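Spent most of July folding a dish towel.

Some background for anyone who only reads this for the bike posts. Since spring I've been working part time at Edura, collecting demonstrations for a project called Kindurcombe. The goal is a model that can handle cloth: pick it up, open it out, fold it, lay it down flat. To learn that, it needs a lot of examples of a person doing it. I'm one of the people.

We don't drive a robot to get the examples. We hold the grippers ourselves and do the job with them, and the recordings go into the training set afterward. It's faster than teleoperation, which I did for two weeks at Heffernan and didn't enjoy. With the grippers in your own hands you feel the cloth drag and you slow down without thinking about it.

The target for the month was 700 usable episodes. We ended on 631. An episode is one attempt, start to finish, and "usable" is decided by Theano Kyriakidis, who reviews everything the next morning and is strict. Her main reasons for throwing one out:

- the marker on a gripper was turned away for too long and tracking dropped
- the cloth started in nearly the same shape as the last one
- I went too fast
- I fixed a mistake with my fingers

The last one is the hardest habit to break. A corner slips, and your free fingers want to go and get it. If a corner slips now, I go back for it with the jaws and keep recording. Theano wants those. She says the first 400 episodes were too clean, and a model trained on them would have no idea what to do after a bad grab. So part of August is going to be deliberate fumbling.

Starting shapes took longer to get right than I expected. At first I would drop the towel from the same height every time, and it kept landing in the same sort of heap. Now I work from a short list of setups: bunched, draped, folded over on itself, one corner up, and so on. Then I move it to a different part of the table before I start. Eight setups in rotation is enough that I stop getting lazy about it.

We also swap cloths. Plain ones are difficult because the folds hardly show on camera. Anything with a grid is much easier to read, since the lines bend wherever the fabric does, and I can look back at a clip and see exactly where a layer has doubled over. The prints with a picture on them sit somewhere in between.
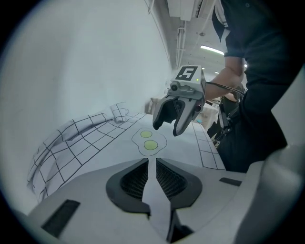
*At the table with the grid cloth, jaws open. The egg has two yolks.*

My wrists held up better than they did at Heffernan. I do sets of twenty and then walk down to the end of the room and back. The gripper isn't heavy, but you hold it out in front of you with the cable pulling slightly, and by late afternoon my forearm knows about it. Switching hands helps a little – my left-handed folds are slow, and Theano likes slow.

Next up is the Itham set, which is pillowcases. I tried a few and the open end is a pain. You get one layer when you wanted two, or both when you wanted one, and through the jaws it's hard to tell which until you lift. I'll write something once I've done enough of them to have an opinion.

Bike post next week, if the new chain shows up.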